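New from the Sunstead listening club: Skusura

If you missed last month's session, you missed a good one! We gave the whole evening to Skusura, the second album by the guitarist and bandleader Garba Idahosa, and I've hardly played anything else at home.

Idahosa started out in church bands and then spent years backing other people before he put his own group together. His first record, Kiss, was mostly slow tunes and sold 417 copies, nearly all of them from a table by the door at gigs. This one is louder, looser and a good deal funnier, with two drummers who seem to be having the time of their lives.

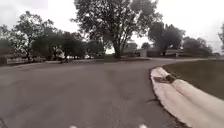 The track that got everyone talking was Biker, which opens side two. It begins with one low guitar note, held until you start to wonder if the record has stuck, and then the bass comes strolling in underneath. I think of it as a road tune, the sort that suits a wide grey bend like this one, with the kerb curving away beside you and no painted lines to follow. Then the horns arrive (three of them, all slightly behind the beat, gloriously so) and the whole thing lifts off.

Side one is gentler. The title track has a lovely brushed snare part and a vocal that hardly rises above a murmur, and there's a waltz after it that I'd happily have at my funeral.

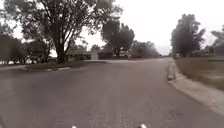

We played Biker again at the end by popular demand, and somebody asked for it a third time while the chairs were being stacked.

The vinyl is a single pressing of 2,055 and the shop on the corner still had a few when I looked in.

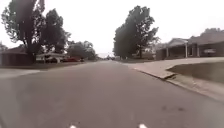

Our next session is in September, same room, doors at half past seven. We'll be doing live albums, so bring one you love and be ready to tell us which track to play.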